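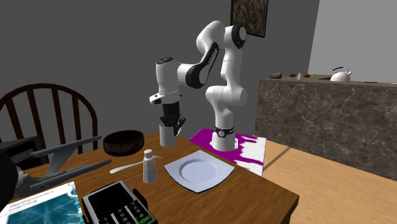
Figure 1. The arm at the table, in simulation.

3.2 Where the lap time goes

I started out wanting to know why our lap-time model for the Brestwood circuit kept flattering the slow corners. Arsen Hrytsenko had warned me about the tire fit back in June, and I (stubbornly!) blamed the track map for weeks. We had 1,957 laps in the log, and once I threw out the in-laps, the out-laps and anything behind the safety car, 1,503 were left to work with. I like to picture the suspension as a chain of links and joints, a bit like the white and black arm in Figure 1, where the big lower joint sits near the base and everything further along has to follow it. A small error at the front upright travels the same way, and by the rear axle it's a mess.

So I refitted the tires corner by corner, all 13 of them, with the fuel load held at 60 kg. The Otura hairpin came good right away – I was thrilled – but the fast left after it got slightly worse, and I still don't fully trust the curb data there. Arsen thinks it's camber. We take that up in Section 3.3, along with the wet laps.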